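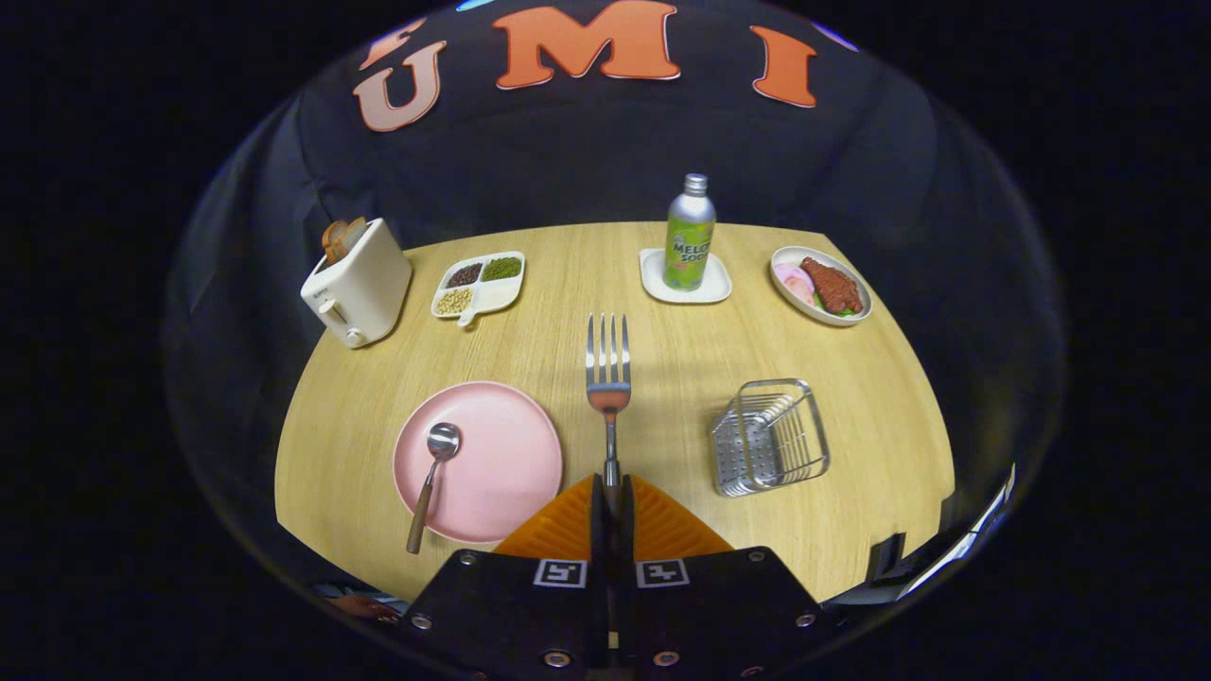

Fouad Tahiri: Wood handles should never sit in a sink, not even for ten minutes while you answer the door. Learned that with a whole set of spoons. Also please say what you do about baskets, because mine collect crumbs like you would not believe.

OK so baskets are in this one, Fouad, keep reading. And agreed on the sink.

Plates, Forks and Baskets – the Vumbridge table gallery

Second round of pictures from the supper room. Last time was pots and the big oven, this time it's everything that goes on the table and everything that comes off it again. Quick one, written between lunch and the evening setup, so excuse the state of it. The full inventory came to 622 pieces when we did it in January and I'm not doing that again for a while. Captions are short. Some are longer than they should be.

1. Start of a place setting
Pale pink plate, low rim. Spoon across the left side, brown wooden handle out over the table. Fork, four tines. Wire basket on the right. Light wood under all of it. I like the pink on that wood more than I expected to, and I was the one voting for white.

2. The pink plates, stacked
Plitum, the small size. Bought 100, which sounded like too many and then wasn't. Paper towel between every plate for the first month, then we got lazy. No scratches so far. Felt circles would be better. They're on the list.

3. Same plates, candlelight
They go nearly peach in the evening. Beets look great on them. Salmon does not, everything is the same color and you lose the fish.

4. Spoons laid out after oiling
Wooden handles again. Wash by hand, dry right away, food-safe mineral oil on a rag, leave overnight on a towel. Wipe off what's left in the morning. We do it every few weeks in winter when the heating is on, less in summer. If the handle feels fuzzy, very fine sandpaper first, with the grain. A light touch, you're not refinishing a floor.

5. The fork drawer
Stemetti for the everyday forks. Bit heavy in the head, so they tip off the rim of a plate if you park them badly. Guests park them badly. Still the ones people ask about.

6. The other fork drawer
Odds and ends. Thirteen forks that match nothing and don't match each other. Used for staff lunch and for mashing avocado. Won't be getting rid of them so don't write in.

7. Baskets on the shelf
For Fouad. The crumbs live in the corners and in the little holes in the bottom, if yours has holes. Dry brush first!! Water turns the crumbs to paste and then you're at it with a toothpick. Dry brush, upside down, knock it against the heel of your hand over the bin. Then warm soapy water, rinse, and leave it on its side to dry so nothing pools. A bottle brush gets betwen thin wires better than any sponge.

8. Basket with bread
Linen napkin under the bread, always. Solves most of the crumb problem before it begins. Napkin gets shaken out the back door and the birds have figured out our hours.

9. Basket with cutlery
The way we do the self-serve lunches. Forks and spoons rolled in a napkin, handles up, so people grab the end that doesn't go in somebody's mouth. Don't overfill or it tips when the last few are taken from one side.

10. Long table, before
Bare. Wiped down with a damp cloth and then a dry one straight after. Standing water is what leaves the rings – the wiping itself does no harm. Everyone asks if we use a tablecloth and no, we don't, we have 17 of them in a cupboard from the previous tenants and not one is the right length.

11. Long table, halfway
Plates down first, all of them, before a single fork. Saves walking. Go around once with plates, once with forks, once with spoons. I used to do each place complete before moving on and it takes forever and the spacing comes out crooked by the far end.

12. Spacing
Elbow to fingertips between the middle of one plate and the middle of the next. My elbow. If you have short arms add a hand. There's a Saber tape measure in the drawer and it hardly ever comes out.

13. Where the spoon goes
Across the plate while we're setting, so it doesn't roll or get knocked on the floor. Moved to the right side when people are about to sit. Some of us forget the second part. No complaints yet.

14. Polishing corner
Two cloths, one bowl of hot water with a splash of white vinegar. Steam the fork over the bowl, wipe, done. Cotton, not the fluffy microfiber, the fluff gets stuck in the tines and you'll find it at the worst time. Hold by the neck so you don't put a thumbprint right back on the part you cleaned.

15. Water spots, close up
Hard water here in Vumbridge. These are from one night of air drying. Vinegar takes them off. The brownish ones took baking soda paste and a bit of patience.

16. Chips
Two plates with chips on the rim. They've gone under plant pots. Run a finger around every rim when you unpack the rack, quicker than looking and you catch the hairline ones too. Slowly, obviously.

17. The shelf after
Plates low, baskets high, cutlery at waist height. We had it the other way up for a year and everybody's back hurt. Heavy things low. Labels on the shelf edge are masking tape and marker, will get around to proper ones.

A few answers from the last gallery while I'm here:

The pink plates are fine in the microwave but the rim gets hot. Use a towel.

No, we don't rent out the tables. Plates yes, ask by email, and tell us how many people and what time you need them back by. Baskets maybe.

The oil for the handles is plain mineral oil from the drugstore. Olive oil goes sticky and then it smells. Please dont.

Next gallery is glasses, once somebody has washed them. Comments open as usual, I read them at 6 in the morning with coffee so replies might be a little short.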